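Cookie notice: this site stores settings needed to display the manual. Accept | Manage

Section 4. Visitor demonstration, breakfast counter
Tefera arm, Geren gripper – issued 2025-01-15

4.1 Before visitors enter

1. Mark the visitor line on the floor 700 mm outside the reach of the arm. Keep the stop button on the operator's side of the line.
2. Set out the toaster, the tray with its plate and mug, and the black plate for the eggs. Leave bare counter between items so that the fingers can close without touching a neighbor.
3. Check that the arm cables hang free through the full range of the shoulder. Route the toaster cord along the wall.

CAUTION: Looped cables can catch on the rim of a glass bowl. Move the arm through its full path at low speed before the first showing.

4. Confirm that the operator can see the log on the laptop without leaning over the counter.

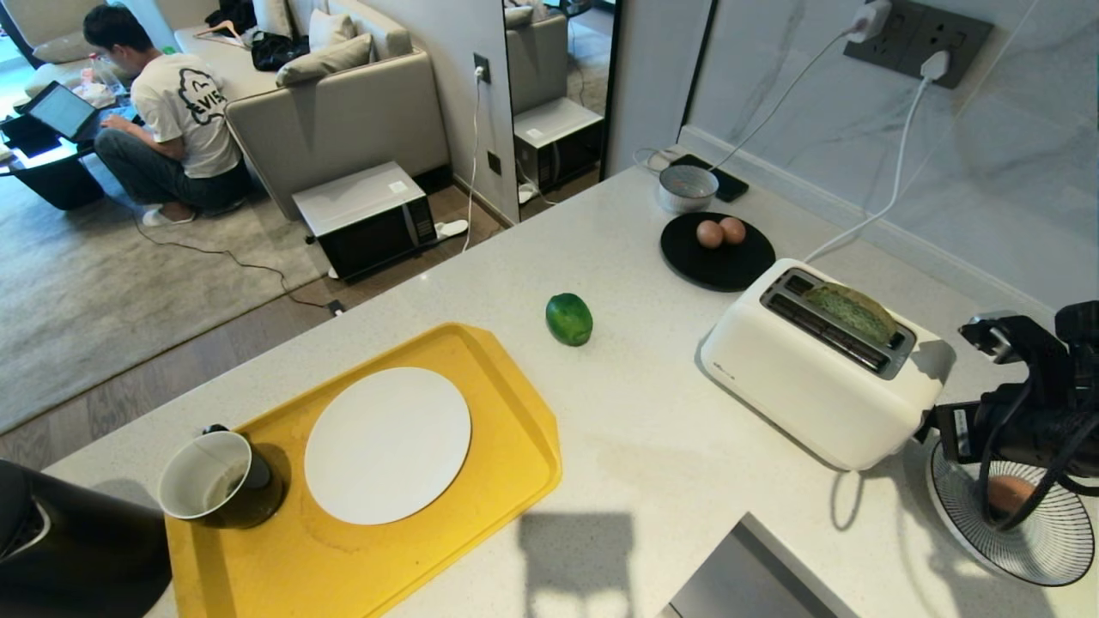 4.2 Running the egg transfer

1. Select the egg program. Speed is limited to 300 mm per second and must not be raised during an open day.
2. Announce the start. Wait until all visitors are behind the line.
3. Start the pick. The fingers close on the sides of the egg, with the textured pads against the shell.
4. Pause over the bowl with the egg upright. Hold for some 4 seconds so that visitors can see the grip.

NOTE: The brown rim and blue radial lines of the striped bowl give the wrist camera strong contrast. If a plain bowl is substituted, repeat the camera check in Section 2.

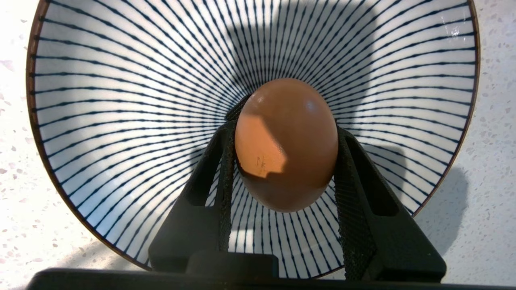
Mwende Shemweta: We ran this at Lodlow in April and the pause was too short for people at the back. Can the hold time be changed without editing the program?

Reply, manual desk: Yes. Open Demo Settings, then Hold. The new value applies from the next cycle.

5. Lower the egg to the bowl floor before opening the fingers. Do not release from height.
6. Return the arm to its rest position and announce the end of the cycle.

CAUTION: Visitors may step forward when the arm stops. A paused arm is still powered – keep the line in force until the drive light is off.

2 comments | 4 shares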